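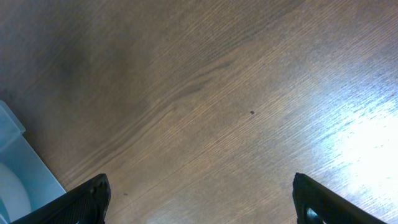

Tratedov table top, brown finish, grain detail

Tratedov Dining Table

Code: TRV-39
Price: see the price list or ask in the showroom
Delivery: 6 weeks from order

The Tratedov is a plain rectangular table for kitchens and dining rooms. It seats six in everyday use and eight at a squeeze, and the legs are set close to the corners so that chairs can be pushed fully in. Selma Petkov drew it for Traltine as a larger version of the Dimitriou desk, and the two share the same leg fixings.

Grain varies from table to table. If you are buying two to stand end to end, tell us when you order and we will try to pick a pair that sit well together — we can't promise a match.

Assembly

The table comes in 2 boxes. The top is heavy and should be carried by two people. Lay it face down on a blanket, fit the four legs finger tight, then turn it over and check that it stands level before tightening the bolts. The hex key is taped inside the smaller box. Check the bolts again after a month.

Care

Dust with a soft dry cloth. For sticky marks use a damp cloth and a little washing-up liquid, then dry straight away. Do not use spray polish, bleach or scouring pads. Use mats under hot dishes and coasters under cups. Move lamps and bowls from time to time, as the colour may change slowly in strong daylight.

Returns

Unused tables can be sent back within 21 days of delivery. Please keep the packaging until you are sure. We charge for collection unless the table is faulty or arrived damaged.

Spare parts

Leg bolts, felt pads and hex keys are kept in stock. Write to Nusrat Akanda in the parts office with the code from the label under the top. Orders placed before May may have the older bolt, which is slightly shorter and does not fit the current legs.

Page updated 28th September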